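Studentisches Projekt Greifen in der Simulation: Teilnehmende gesucht

Veröffentlicht am 2. Juni 2026

Das Projektseminar Manipulation sucht für den kommenden Durchgang Studierende der Fachrichtungen Informatik, Mechatronik, Elektrotechnik und Maschinenbau. Bearbeitet wird eine Greif- und Ablageaufgabe in einer simulierten Küchenumgebung. Der Durchgang endet im November mit einem internen Wettbewerb, bei dem die Teams ihre Steuerungen auf identischen, vorher nicht bekannten Szenen laufen lassen.

Zu vergeben sind 4 Plätze für Teams sowie eine Stelle als studentische Hilfskraft (siehe unten). Einzelbewerbungen sind möglich, die Zuteilung zu einem Team erfolgt dann durch die Seminarleitung.

Gegenstand

Ein simulierter Roboterarm mit Greifer soll Haushaltsgegenstände auf einer Arbeitsplatte erkennen, anfahren, greifen und an einer vorgegebenen Stelle ablegen. Die Simulation läuft auf der seminareigenen Umgebung Lorville. Die Szenen werden mit dem Generator Podby erzeugt, der Lage und Orientierung der Objekte, Oberflächen und Beleuchtung variiert. Die Auswertung übernimmt das Werkzeug Probert. Es protokolliert Gelenkwinkel, Kontaktkräfte und Abbruchgründe und vergibt die Punkte ohne manuelle Nachbewertung.

Der aktuelle Szenensatz umfasst 600 Szenen. Davon sind 498 für Entwicklung und Training freigegeben, die übrigen bleiben bis zum Wettbewerb gesperrt. Eigene Szenen dürfen ergänzt werden, müssen aber im Repository abgelegt und den anderen Teams zugänglich gemacht werden.

Aufgaben der Teams

Schätzung der Objektlage aus dem Kamerabild
Auswahl und Bewertung von Greifposen
Bahnplanung mit Kollisionsprüfung gegen Arbeitsplatte und Nachbarobjekte
Fehlerbehandlung bei abgerutschten oder unvollständigen Griffen
Dokumentation der Schnittstellen und eine lauffähige Abgabe im Container

Die Methodenwahl ist frei. Klassische Planung, gelernte Strategien und Mischformen sind zugelassen. Vortrainierte Modelle dürfen verwendet werden, sofern Herkunft und Lizenz angegeben sind. Ein Zugriff der Steuerung auf die internen Zustandsdaten der Simulation führt zum Ausschluss des betreffenden Laufs.

Voraussetzungen

Erwartet werden sichere Kenntnisse in Python oder C++, Grundlagen der Kinematik (homogene Transformationen, inverse Kinematik) und der Umgang mit Git. Erfahrung mit einem Physiksimulator ist von Vorteil. Wer die Vorlesung zur Robotik noch nicht gehört hat, kann teilnehmen, muss aber das Vorbereitungsblatt vor dem ersten Termin bearbeiten. Ein eigener Rechner mit Grafikkarte ist nicht erforderlich, Rechenzeit wird über die Warteschlange des Seminars vergeben.

Ablauf

In der Einführungsphase richtet jedes Team die Umgebung ein und bringt den mitgelieferten Beispielregler zum Laufen. Danach folgen zwei Zwischenabgaben. Die erste prüft nur die Wahrnehmung, die zweite den vollständigen Ablauf mit einem einzelnen Zielobjekt. Erst danach werden die dicht belegten Szenen bearbeitet, bei denen Nachbarobjekte den Anfahrweg einschränken.
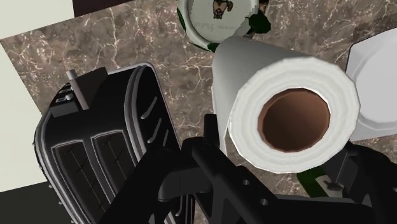 Zylindrische Objekte in liegender Position haben im letzten Durchgang die meisten Punktverluste verursacht. Probert wertet einen Griff als gültig, wenn das Objekt angehoben und ohne Kontakt zu Nachbarobjekten abgelegt wird. Wird ein Nachbarobjekt verschoben, gibt es Teilpunkte, kippt es um, gilt der Lauf als Fehlversuch. Der beste Beitrag des Vorjahres, eingereicht von Team Stindemano, erreichte über 93 Prozent gültige Griffe bei freistehenden Objekten. Für die dichten Szenen liegt noch kein vergleichbares Ergebnis vor.

Studentische Hilfskraft

Für die Betreuung der Simulationsumgebung wird zusätzlich eine Hilfskraft gesucht. Zu den Aufgaben gehören die Pflege der Objektmodelle (Kollisionsgeometrie, Massen, Reibwerte), die Überwachung der Testläufe und die Beantwortung technischer Anfragen der Teams. Eine gleichzeitige Teilnahme am Wettbewerb ist ausgeschlossen. Fachliche Ansprechpartnerin für die Stelle ist Hajar Lamrani.

Bewerbung

Einzureichen sind ein kurzes Anschreiben (höchstens eine Seite), eine aktuelle Leistungsübersicht und ein Verweis auf ein eigenes Codebeispiel. Das Beispiel muss keinen Bezug zur Robotik haben. Teams reichen eine gemeinsame Bewerbung ein und benennen eine Kontaktperson. Unterlagen bitte als eine PDF-Datei an das Sekretariat, Betreff „Projektseminar Manipulation“ beziehungsweise „Hilfskraft Simulation“.

Fragen zu Inhalt und Anrechnung: Joris Van Damme
Fragen zu Rechenzeit und Zugängen: Tharun Kandasamy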